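Looking after records and a turntable at home

Last updated 23 September 2019

These are the things we get asked most often at the counter in Trekby, written down in one place. They are for ordinary people with an ordinary record player and a shelf of LPs. If your deck cost more than your car you will have your own ideas already.

Handling

Hold a record by the edge and the label. Fingers leave grease in the grooves and dust sticks to it.

Take the inner sleeve out of the jacket with the record still in it, then bow the sleeve slightly and let the record slide down into your open hand, with the edge against the base of your thumb and your fingertips under the label. It feels clumsy for the first week.

When you put it back, turn the inner sleeve so its opening faces up, not towards the opening of the jacket. Records roll out onto the floor otherwise. Do not push the sleeve in hard, or you will split the seam at the bottom of the jacket. Old jackets split very easily.

Put one away before you take the next one out. Records left in a pile on the arm of the sofa are the ones that come in to us scratched.

Dry cleaning before you play

A carbon fibre brush is enough for most records most of the time. Let the platter turn, rest the bristles lightly across the grooves, give it a couple of turns, then draw the brush slowly off towards the edge. If you lift it straight up it leaves a line of dust behind, which you then have to chase round with the corner.

Clean the brush itself now and then by running its own metal handle or stand back through the bristles. Do not use your fingers for this.

Do not wipe a dry record with a duster, a tea towel or your sleeve. Furniture polish must never go near one.

Washing

Second-hand records nearly always need a wash, even the ones that look all right. You need:

Distilled water, from the car shop or the chemist
Washing-up liquid, the plain sort with no hand cream in it
Two clean microfibre cloths
A soft flat brush or a goat hair one
A dish rack with slots wide enough for the edge of a record

Put one small drop of washing-up liquid in 4 litres of distilled water. People always use too much. Keep the label dry: the Cletell label clamp we sell does the job, and so does a pair of plastic lids with a bolt through the middle if you are handy.

Wet the surface, brush round with the grooves and not across them, and rinse with clean distilled water. Rinse again. A record that crackles more after washing than before has usually had soap left in it. Pat off the drops with a cloth and stand it in the rack away from the radiator. Leave it 20 minutes at the least, and longer in a cold kitchen. It should go into a new inner sleeve afterwards, as the old one will put the dirt straight back.

Old 78s are a different matter. Many are shellac and anything with alcohol in it will ruin them. Plain water, quickly, and dry them at once. If you are not sure what you have, ask first.

Inner sleeves

Plain paper sleeves shed fibres and can mark the surface. Poly-lined paper is better and costs pennies more. Keep the original printed sleeve if there is one, with the lyrics or the advert on it, and slip it in behind the record in the jacket.

Avoid soft PVC outer covers. They can cling and leave a cloudy mark on the record, and it does not come off. Polythene ones are fine.

Shelves

Upright, always. Records stacked flat press on the ones at the bottom and the jackets get ring wear. Leaning is nearly as bad as flat. Pack them so you can pull one out with two fingers without the neighbours coming with it, and put a divider in every so often.

Records are heavy. My own collection is 215 LPs, a small one by the standards of this trade, and it pulled a shelf off a plasterboard wall in August. Use a unit that stands on the floor and has uprights close together. Fix the top to the wall as well if there are children in the house.

Keep them off outside walls if the room gets damp, and away from the boiler cupboard. A sunny window will warp a record in an afternoon. The same goes for the back seat of the car.

Setting up the deck

Stand it on something solid and level. Put a small spirit level on the platter with the mat off and check it both ways. Folded card under a foot will do for a day or so but get proper adjustable feet in the end.

Do not put the speakers on the same shelf as the deck. The stylus picks up the shaking from the speakers and the bass goes thick and boomy. If there is only the one shelf, put the speakers on the floor on foam pads and see if it improves. Bouncy floorboards are harder. A wall bracket on a brick wall is the usual answer, and the Ellar bracket takes most decks of normal size.

Balance the arm as the manual says and set the tracking weight inside the range given for your cartridge. A little stylus scale is a cheap thing to have. Too light does as much harm as too heavy, as the needle rattles about in the groove.

If your deck hums, look at the earth wire first. It is the thin one with a fork on the end and it goes to the screw on the back of the amplifier. Keep the deck's plug and power supply away from the signal leads.

The stylus

Brush it from back to front only, in the direction the record travels, with the small brush that came with it. Never side to side. Do it before each session and it will not build up.

A stylus wears out slowly enough that you do not notice. The first signs are a fizz on the letter S and a rough sound on the last track of a side. If you bought the deck second-hand and do not know the history, change the stylus before you play anything you care about.
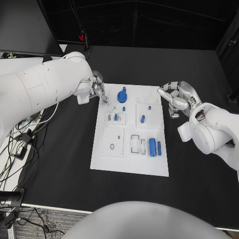
Fit the new one with the arm locked in its rest and the power off at the wall. On most cartridges the old stylus pulls forwards and slightly down, and the new one goes in the same way with a small click. If it does not want to go, stop and look at it again from the front. Keep the guard on until you are done.

Changing the whole cartridge is fiddlier. The four wires at the back are colour coded, and it pays to take a photo of them before you pull anything off. Hold each tag with fine pliers, never the wire. Work over a tray so the screws have somewhere to land.

Belts

If the speed wanders, or the platter takes a long time to get going, the belt has probably stretched. Measure the old one laid flat or, better, go by the model number. We keep the common sizes and can order others from Hong, who supply most of ours and post on the day. Wipe the pulley and the rim of the platter with a little isopropyl alcohol before you fit the new belt, and do not handle the belt more than you need to.

Warped records

A slight warp that the needle rides over without trouble can be left alone. For a worse one, put the record in a clean sleeve between two sheets of thick glass, lay some books on top and leave it in a warm room for 9 days before you look at it. It may need longer. Some never come flat. Do not put a record in the oven, whatever you have read.

Price stickers

Warm the sticker with a hairdryer on low, with the record taken out of the jacket first, and lift one corner with a fingernail. Peel slowly and keep it flat to the card. Lighter fluid on a cotton bud shifts leftover glue from a glossy jacket. Test it on the spine, and do not try it on a matt one.

Spare inner sleeves, belts and brushes are kept behind the counter, so please ask if you cannot see them.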